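3.2 Viewing order and late catch-up

The second part of the study looks at how households catch up on award-nominated series once the nominations are public. We define catch-up viewing as any episode watched between the nomination announcement and the ceremony that first aired before the announcement. Repeat viewing of an episode already logged by the same household was removed before analysis.

Viewing records came from Indent, a diary service in which panel members log each program they start, the time they stop, and whether they intend to go on. The Stidville panel had 2000 households at the start of the season. After we dropped those with gaps of more than two weeks in their diaries, 1774 remained. Households that joined after the nominations were not added, as their earlier viewing could not be known.

Nominated titles were shown to panel members on a listing page inside the diary. The order of titles on that page was drawn at random for each household, so that a drama near the end of the alphabet had the same chance of being seen first as one near the start. The draw was made once and the order then stayed fixed until the ceremony.

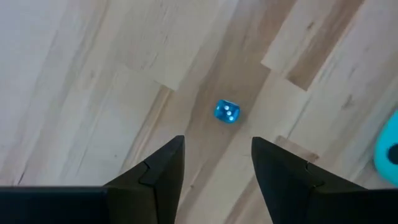

Page last changed: 6/13/26

Position on the listing page had a clear effect on which series were started. Titles in the top row were opened more often than those further down, and this held for both dramas and comedies. The effect was weaker for series that a household had already sampled in an earlier year. Limited series were the exception: they were started at much the same rate wherever they appeared, and households that started one were more likely to reach the last episode.

We had expected the length of a series to matter more than it did. Our assumption was that a household facing several full seasons would choose something shorter, given that the ceremony was weeks away. Many did begin long-running dramas, but they did not begin at the beginning. The most common entry point for a show with more than three seasons was the first episode of the nominated season. Some households then went back to the pilot – a pattern Wedier, the recommendation tool built into the diary, was not set up to handle. It kept offering the next unwatched episode in the nominated season, and the household had to search for the pilot by name.

To separate the effect of the tool from the effect of the listing page, we turned Wedier off for one group. These households saw the same titles in the same kind of random order but received no suggestions after an episode ended. They stopped sooner, on average, and were more likely to move to a different series the next evening. They were no less likely to have started at least one nominated title by the night of the ceremony.
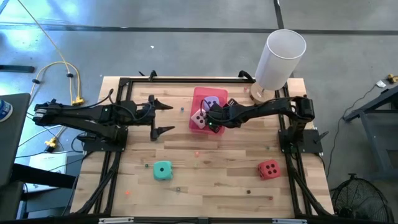

A smaller group in Escobedo was followed for comparison. Broadband service there is slower, and more homes still rely on recorded broadcasts. Catch-up viewing in this group came in short bursts of up to 9 episodes, mostly on weekends, with little in between. Comedies made up a larger share of what was watched. Members could fit a half-hour program around the recordings they already had waiting, and several wrote in the comments field that they would leave the dramas until winter.

Two limits of the data should be noted. Diaries record what was playing, and we cannot say how closely anyone in the room was watching. Background viewing is likely to be counted in full, and this may inflate the figures for talk and variety programs in particular. The second limit is age. The youngest diary keepers were 18, and viewing by younger members of the household was logged only when an adult was also present.

We also checked whether the ceremony itself led to further viewing. In September, after the awards were given out, starts rose for the winning drama and fell for most other nominated titles. Series that lost but had a cast member on stage during the broadcast – as a presenter, for instance – kept more of their audience than series with no such appearance. The numbers for individual shows are too small to support a firm claim, and we return to this point in Section 4 with the pooled results from both panels.

Figure 3. Share of households starting at least one nominated series, by week, for the Stidville and Escobedo panels. Weeks are counted from the nomination announcement. Households with Wedier turned off are plotted as a separate line and are left out of the Stidville total.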